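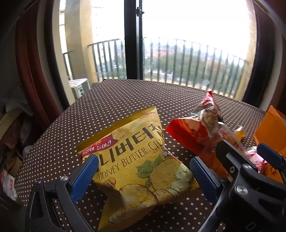

Shiuli Roy preguntó en la sesión anterior si una restauración demasiado buena no acaba siendo una falsificación con factura. Lo dejamos sin contestar por falta de tiempo, y también por falta de respuesta. Estas notas la rodean con cierta dignidad.

## Tema 3. Retocar, reintegrar, repintar

*Apuntes para el seminario de conservación, 1/10/18*

Tres verbos que el museo usa en la ficha técnica como si fueran sinónimos y que en el taller provocan discusiones de sobremesa. **Reintegrar** es rellenar la laguna sin salirse de ella. **Repintar** es salirse. **Retocar** es lo que se escribe cuando no se sabe cuál de las dos cosas hizo el colega del siglo anterior.

El caso que seguiremos es el retablo Buso, depositado en la colección Selvanayagam. El informe de entrada consignaba 76 lagunas, casi todas en el manto de la santa, y un repinte generoso en la cara. El responsable del repinte era, al parecer, partidario de las mejillas sonrosadas.

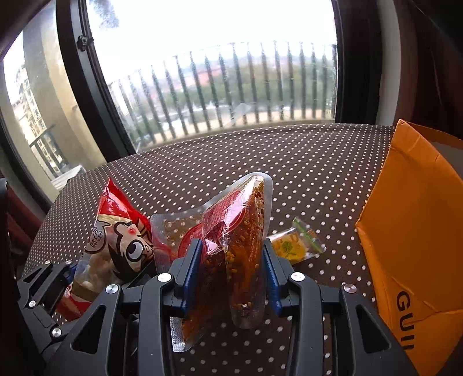
La primera decisión fue conservar el repinte de la cara. Tenía ya sus años, los fieles la conocían así y debajo quedaba muy poca capa original. El taller Rikeck defendió lo contrario en un dictamen de 300 páginas que conviene leer por el apéndice fotográfico y por la paciencia que exige.

La segunda fue usar *tratteggio* en el manto: líneas verticales finas, legibles de cerca y fundidas a distancia. De lejos se ve un manto. De cerca se ve a alguien que cobraba por horas.

### Vocabulario mínimo

- **Laguna:** pérdida de la capa pictórica, llegue o no al soporte.
- **Reversibilidad:** promesa que hacemos a quien venga después.
- **Pátina:** suciedad con defensores.
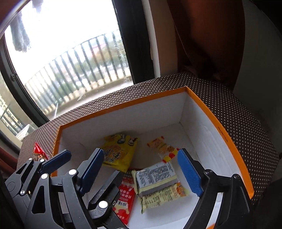
Queda el dorado, que en el retablo Buso se resolvió con mica y acuarela. El resultado brilla algo menos que el oro vecino, y esa diferencia es deliberada, aunque en la visita guiada de Millau la atribuyan a la humedad.

### Para la próxima sesión

1. Leer el dictamen Rikeck, capítulos 1 y 3.
2. Redactar una ficha de intervención de 400 palabras. La palabra «respetuosa» no puede aparecer.
3. Traer una postura sobre la pregunta de Shiuli. Se admiten posturas incómodas.

Las fichas de marzo siguen en mi despacho, corregidas y sin recoger.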